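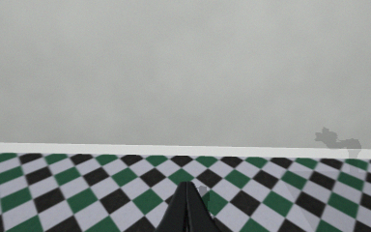 Wrist camera trouble, simulation only so far. I'm trying to choose between two grippers for a Harwood arm before anyone lets me spend money: the Jendow two-finger with the tapered black fingers, and the Putano, which is wider and blunter and costs 2940 more than I'd like. The Jendow is the one loaded at the moment, fingers shut. My trouble is the floor. I picked green, black and pale tiles so I could judge distance by eye, and now the dark fingers sit over dark tiles and my tip finder keeps deciding that a black diamond is part of the hand. The arm's shadow on the wall doesn't help either, as it gets reported as an obstacle. It's right in three runs out of eight, so a coin would be an improvement. Do I change the gripper, the camera or the floor?

Posted by tinsnips, Friday, April 13, 2018

gantry_goose
Change the floor. Plain mid-grey, matt, no pattern. You've built a chessboard and asked a black object to stand out on it.

slowservo
I'd leave the floor alone for now, real floors are worse. Our workshop has lino from a closed-down chip shop and the arm has had to learn to live with it.

The fingers don't move relative to a wrist camera except to open and close, so you shouldn't be searching for them in the picture at all. Read the opening from the controller, work out where the tips must be, and mask that patch. On the Szabo controller it's a setting called hand mask, under the camera page and not the gripper page, for reasons known only to Szabo. Give it a margin of five pixels to begin with. I ran with none all through February and spent most of it blaming the lens.

Shadows are a separate job. Switch them off in the simulator, run the same eight again and see what's left. Then put them back – you'll want them eventually, the real lamp won't have a tick box.

As for which gripper, you can't tell yet. Both will look bad until the mask is in. For what it's worth I've used the Jendow and liked the narrow tips for small parts, less so for anything round. Never tried the Putano at that price.

cablesnake
have you tried putting orange tape on the fingers

tinsnips
It's a simulation, but I have now painted them orange and it does find them. It has also stopped finding the carrot I was using as a test object. Trying the mask tonight.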